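# Dia aberto na Fosivgate

2 de agosto de 2026

Já andava para escrever isto desde que voltei, e se não for agora perco os apontamentos. Fui ao dia aberto da Fosivgate, que abriu ao público o pavilhão onde faz montagem e ensaios de células robotizadas. A inscrição era gratuita, feita pelo site, e chegou-me a confirmação com um número, 406, que me pediram à entrada e depois mais duas vezes lá dentro.

O pavilhão fica na zona industrial, a seguir à rotunda da bomba de gasolina. Há estacionamento na rua de trás. De autocarro dá, mas a paragem ainda é longe e o caminho não tem passeio em toda a extensão. Quem for no próximo ano que leve isso em conta.

Deram-nos um crachá e óculos de proteção e dividiram-nos em grupos. O meu ficou com Peadar Keane, engenheiro de integração, que fala um português bastante bom e só passava ao inglês nos termos técnicos. O outro grupo seguiu com Bernadette Coughlan, da parte de software, e apanhei-a mais tarde, na sessão de perguntas.

## A primeira parte

Começámos pela linha Podora, que é o produto que eles vendem mais: uma célula fechada para encaixotar embalagens pequenas. Vimo-la a trabalhar através do vidro durante uns minutos. É rápida e bastante barulhenta. O Peadar explicou como se muda de formato de caixa, o que demora 5 minutos se as peças estiverem à mão, e mostrou o quadro elétrico aberto de uma unidade que estava em manutenção. Para mim essa foi a melhor parte deste bloco, porque trabalhei muitos anos com quadros e gosto de ver como os outros arrumam os cabos. Estes estavam bem arrumados e com etiquetas legíveis.

Depois passámos por um armazém de peças, sem grande interesse, e por uma sala onde estavam a testar o Fliltero, um sistema de aspiração de poeiras para máquinas de corte. Não tem nada a ver com robôs, mas fazia parte do percurso. Perguntei o preço e disseram-me que dependia da instalação.

## A bancada de manipulação

A demonstração que eu queria ver era a do braço que recebe instruções escritas. Fica numa sala mais pequena, ao fundo, e chamam-lhe bancada Lynch. Entrámos por turnos, poucos de cada vez, e ficámos atrás de uma fita no chão.

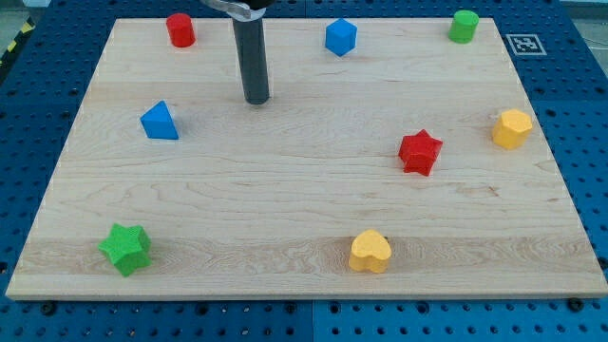

O que me interessava era perceber como é que o braço decide para onde ir quando a frase não traz coordenadas nenhumas. O Peadar escrevia no teclado pedidos curtos, como "empurra a estrela vermelha para junto do coração amarelo", e o programa tinha de identificar as duas peças e escolher o caminho. Como há duas peças de cada cor, dizer só "a vermelha" não chega: tanto pode ser a estrela como o cilindro. Alguém do grupo pediu precisamente isso, "a vermelha para a esquerda", e o braço foi à estrela. Perguntei se tinha sido acaso e o Peadar respondeu que o sistema escolhe a hipótese que lhe parece mais provável e avança, sem perguntar. Estão a trabalhar numa versão que pede esclarecimento, mas ainda não a mostram em público.

Os movimentos são lentos. Eu estava à espera de uma coisa mais parecida com a Podora, e isto é outro ritmo: desce, toca, empurra um bocado, para, corrige. Quando a peça roda em vez de andar a direito, o braço dá a volta e empurra do outro lado. O prisma triangular azul foi o que deu mais trabalho, e num dos pedidos o Peadar acabou por carregar no botão de paragem e recomeçar. Não escondeu a falha, e disse que o registo desses casos lhes é mais útil do que os que correm bem.

Segundo ele, já tinham gravado 1005 pedidos naquela bancada desde abril, escritos por pessoas diferentes, para terem maneiras variadas de dizer a mesma coisa. Perguntei se havia pedidos em português. Há poucos. O sistema entende-os, mas falha mais nos nomes das formas, e a palavra "prisma" em particular confundia-o.

## Perguntas e respostas

A sessão final foi na cantina, com café e bolos secos. A Bernadette Coughlan respondeu à maior parte. Tomei nota destas:

- **Para que serve na prática?** Separação de peças misturadas em pequenas séries, onde não compensa programar cada movimento. Ainda não há cliente.
- **Quanto tempo leva a preparar uma bancada nova?** Uns 2 dias, com a calibração incluída.
- **O braço pode magoar alguém?** Trabalha com força limitada, mas mantêm a distância e o botão de paragem.
- **Contratam?** Sim, sobretudo técnicos de manutenção. Os anúncios estão no site.

Um senhor quis saber se aquilo ia acabar com postos de trabalho no encaixotamento. A resposta foi vaga. Disse que cada cliente decide como reorganiza as equipas e passou à pergunta seguinte. Gostava de ter ouvido mais sobre isso.

## Notas soltas

A visita durou a manhã toda e está-se quase sempre de pé. Há poucos sítios para sentar antes da cantina. A sala da bancada aquece bastante com gente lá dentro, por isso convém não levar casaco. Deixam fotografar em todo o lado menos no armazém.

Fiquei com o contacto do Peadar e pedi-lhe a documentação do quadro elétrico que vimos aberto. Se ele mandar e me autorizar, ponho aqui o esquema com alguns comentários.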